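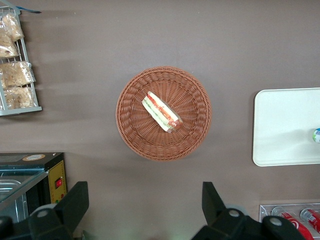 **Budgeting a counter arm for a grab-and-go station - what are we forgetting?**

**counterweight_k**

We run a small lunch counter inside an office building and want to price out one arm to put orders together. The menu for this would be short: wrapped sandwiches into a basket, bagged pastries off a wire rack, canned drinks. A person would still make the food and hand it over.

I have two quotes. Utier sells the arm, gripper, wrist camera and a year of support as one package. Stirden sells the arm alone and you pick the rest. On paper Stirden is a lot cheaper, but I don't know what "the rest" really adds up to. Budget has to be settled in February and I only get to ask once.

What lines should be on the sheet besides the arm?

---

**mudflap**

Gripper fingers. Put down more than one pair. The stock ones are usually fine for a can and bad for a sandwich in plastic film. The wrap slides and the bread squashes. We changed fingers twice before we settled on a soft pad over the stock plate.

Also a spare cable for the wrist camera. It bends all day and it is the first thing to go.

---

**ovenside**

What is the gripping range on the one you were quoted? That matters more than brand. A can lying on its side in a holder needs room on both sides for the fingers, and most holders are made for human hands.

---

**counterweight_k**

Utier lists 125 mm open. Stirden's suggested gripper is smaller but I don't have the sheet in front of me. I'll check it Monday.

---

**ovenside**

125 is plenty for a can or a sandwich. Then look at how thick the fingers are, because that is what hits the neighboring can. I would put the holder on your list as something to be replaced. A clear acrylic one looks nice but it is harder for a camera to see the edges of. A plain matte one is a cheap fix.

---

**halftray**

I'll disagree with the general direction here. You are pricing the arm when you should be pricing the hours. At our place the hardware was the smaller number. The bigger one was somebody standing next to it, setting the counter back up between runs, putting the sandwich back, refilling the rack, over and over until it was dependable. That was 13 weeks for us, with two people sharing the job. If those hours come out of your lunch staff, they have to be on the sheet.

---

**mudflap**

13 weeks sounds long for three kinds of item. Ours was nowhere near that.

---

**halftray**

How many kinds of bag did you have? Ours was bagged pastry too, and every bag sits differently. Some lean, some hang over the edge of the shelf. The cans were done quickly. The bags took most of the time.

---

**mudflap**

Fair enough. We only did boxes and cans.

---

**pilotlight7**

Lines from our own sheet, in case it helps. Leave off what you don't need.

- arm and controller
- gripper, plus spare fingers
- wrist camera, spare cable
- mount or table that does not move when someone leans on it
- power, including whether the warmer is on the same circuit
- trays, baskets and racks that stay the same from day to day
- food stock used up in testing
- staff hours for setup and resets
- guarding or whatever your safety review asks for
- support after the first year
- shipping and duty

The food stock one gets missed. We went through 200 sandwiches before opening. You can reuse a wrapped one for a while but it gets beaten up, and then it isn't the same shape as a fresh one.

---

**counterweight_k**

Very useful. The circuit question had not crossed my mind. We do have a small warmer that stays on the counter.

Would you use fake sandwiches for testing?

---

**pilotlight7**

For the early part, yes. Foam cut to size and wrapped in the same film. Then real ones for the last stretch. Weight is different and so is the way they give when squeezed.

---

**bramble_ops**

Has anyone here bought from Skerau? They rent by the month. I know renting costs more over time, but if the poster only gets to ask for money once, a rental could answer the bag question before the big purchase.

---

**halftray**

We looked at them. The rental was fine on price but the camera mount was not included, and you could not drill your own holes in the wrist plate. Read that part of the contract.

---

**ovenside**

I'd still buy. With a rental you build up all the setup work on one arm, then move to another arm with a different reach and do a good part of it again. The fixtures carry over. The rest mostly doesn't.

---

**bramble_ops**

That depends on whether you can buy the same model you rented. You often can. I would take a few months of rental over owning an arm that can't pick up a bag.

---

**ovenside**

If the same model is for sale, fine. I would get that in writing, with the price.

---

**counterweight_k**

I asked Chantharasri, who did our kitchen fit-out, about the counter. They can build a fixed top with shallow recesses so the basket and trays always land in the same place. Quote is not in yet. Is that worth it, or is tape on the table good enough?

---

**mudflap**

Tape first. You will move everything at least once after you see where the arm can reach comfortably. Cut the recesses when the layout has stopped changing.

---

**halftray**

Agree with that. Put the counter top on the budget as a second-phase line so the money is there, and don't order it yet. Leave clear space in the middle too. People fill every inch of a counter and then the arm has nowhere to come down.

---

**pilotlight7**

One more on baskets. Woven ones look good to customers but they are light and they shift when a finger catches the rim. Non-slip mat underneath, costs next to nothing. Buy several baskets from the same batch, they vary more than you'd think.

---

**counterweight_k**

OK. Current draft is the Utier package, extra fingers, spare cable, mats, a matte can holder, testing food, staff hours at 13 weeks to be on the safe side, and the counter top as phase two. I'll also ask Skerau for a monthly price and whether the arm can be bought at the end of the term.

Still missing a number for support after year one. Utier has not answered on that.

---

**bramble_ops**

Ask them for the renewal price and the repair turnaround in the same email. If an arm has to ship out for repair, you need to know who is packing lunches while it's gone.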